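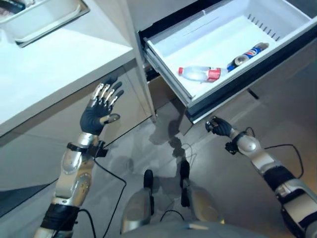 3.2 The bottom drawer

Last updated: 2019-11-17
By the Mustcombe household storage group

We use cookies to remember your reading settings. Accept | Manage

I'll admit I never gave bottom drawers much thought before this study (my own is full of things I'd rather not list!). But when we sorted the 2,258 diary entries from the Mustcombe kitchens, the bottom drawer kept coming up, and mostly in complaints. People put drinks in there, forgot them, bought more, and then found the old ones in October.

So for this part we looked at drinks lying down in a deep pull-out bin. The one in our kitchen is white plastic with smooth walls and a row of narrow slots along the back, and it sits low, next to the counter. I like it a lot as a bin. As a place for one or two drinks it's a bit silly, because a can on its side has all that floor to itself and you have to bend right over to see what you've got.

We asked 60 households where a bottle goes once it comes out of the drawer, and we coded 256 of their answers using the Flovano list, which I found fussy but fair. Most people said "on the counter," and plenty added that it stays there till bedtime. Figure 2 shows a bottle held upright in front of the open drawer, with a can still lying in the bin. 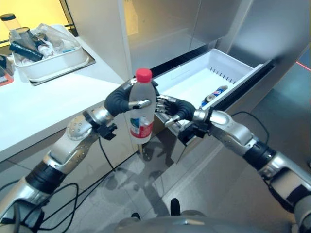 Figure 2. Water bottle with a red screw cap, held upright; a blue-and-white can lies on its side in the open bottom drawer.

Upright or lying down was the big argument in the diaries. Garg households stood their bottles in the door and were pretty smug about it, while the Vullska ones laid everything flat and wrote long notes defending the habit. I'm on the Vullska side myself, at least for cans. The door shelf results are in Section 3.3, along with the entries we couldn't code.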